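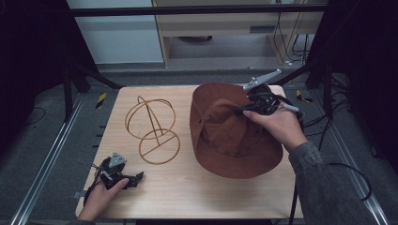
Hat and stand, left and right grippers, right one on the hat.

The Hat Task
20/06/2022

The contract with Brandness had a schedule of chores at the back, and hats were on the last page. Item 94: place one soft hat on one stand, crown seated, brim level. The shop wanted it done overnight, after closing, by a machine. Nulov had agreed to this in October without reading past the shirts.

I was the operator. My job was to do each chore by hand, through the grippers, until the model could do it without me. Two jaws a side, no fingertips. A person with ten fingers puts a hat on a stand in a second or so. Through the grippers I had it down to 5 on a good run, and the model was allowed 130.

Shirts had gone well. Shirts lie flat and stay where they are put. The brown hat had a wide, floppy brim and no settled shape. Taken by the brim, it folded. Taken by the crown, it went in at the top and stayed in. The stand was thin wire and weighed less than the hat, so a small error on the right pushed the whole thing across the table. I held the base with the left and did the lifting with the right.

By the end of the afternoon we had 700 runs. Acuña, the office upstairs, called the number healthy. We loaded them and let the model try.

It held the base correctly. It lifted the hat correctly. Then it stopped above the wire, lowered the hat by the width of a thumb, raised it again, and turned it a little to the left. It did this until the time ran out. The log gave no fault.

We ran it again with the same result. I went back through my own recordings and found the movement in nearly all of them: down slightly, up, a turn to the left, and then on. I had not known I did it. My mother had a hat shop in Ruda, and she did it with every hat before she let go, to see how the brim fell.

The model had learned the turn. It had not learned when to be satisfied.

I wrote "placement incomplete, operator habit" against item 94 and asked for another day. Then I reset the table, took hold of the base ring, and tried to pick up the hat like somebody who had never sold one. The first run took far longer than usual, and I kept it.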